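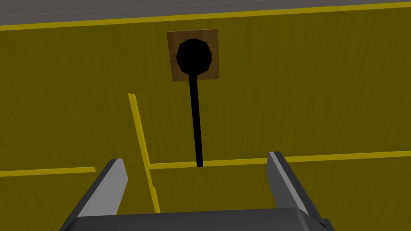 Grullel is the episode checker for the Karumcombe cabinet tasks. It reads a simulator log, decides whether the arm did what the task asked, and writes one line per episode. I wrote it after I stopped believing the success flags. From the wrist view you get a plain black knob on a brown plate, with no markings on its face, so a policy working from pixels has very little to tell it how far the knob has turned. The thin stem hanging below it is the best cue, and any detector trained on it should be checked on other cabinet models before you trust it.

What's in the release

The set has 800 logged episodes. Grullel could score 745 of them. The rest have gaps in the joint log and are marked "unscored". Please don't count them as failures, or as successes, which is what the old Fluvia script did.

About the 98

Fluvia reported 98 per cent success on the knob task. Natnael Gebremichael and I reran it with a hold check (the joint has to stay past the threshold after the gripper lets go) and got 56 per cent. I wouldn't lean on our number much either - the threshold was picked by hand.

Known problems

Contact forces are whatever the physics engine says they are. Nothing has been tried on a real cabinet.
The planner sometimes starts with the fingers already lined up, and this flatters the results.
Bereket Mersha's patch for dropped frames is not merged.

Last checked 3 June 2020. Send bugs to Tiruwork Kassa, with the log attached.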